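Posted in: Textbooks > Robotics > Sample chapters

Chapter 3: Taking Things Apart, and Putting Them Back

I'll come clean straight away: I picked desktop PCs for this chapter as I had a pile of them! But they really are a lovely problem for a robot arm. A memory module wants a straight push, a processor wants hardly any push at all (drop it in crooked and you'll be sorry), and cables flop about wherever they like.

The method we'll follow is the one we called Norkimska. You give every loose part a known home on a fixture plate beside the case, so the arm always starts from a place it can trust, and you let force sensing sort out the last little bit inside the machine. 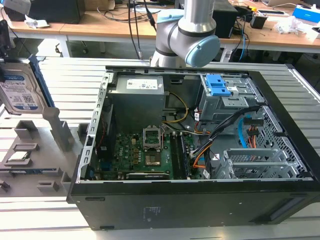

We ran 867 insertions in the Nivness lab, 800 with force sensing on and the rest with it off. My favourite result is a dull one – in 212 of those runs the arm's first touch was off target, and the search spiral still had to find the slot. So that's where we'll begin, with a spiral, a pencil and some squared paper.

Comments

tovura_fan: Is the spiral code in the appendix or do we write our own?

Hartono: Used the draft with my second years in April. They loved the squared paper bit!

benchmouse: More on cables please, mine never behave.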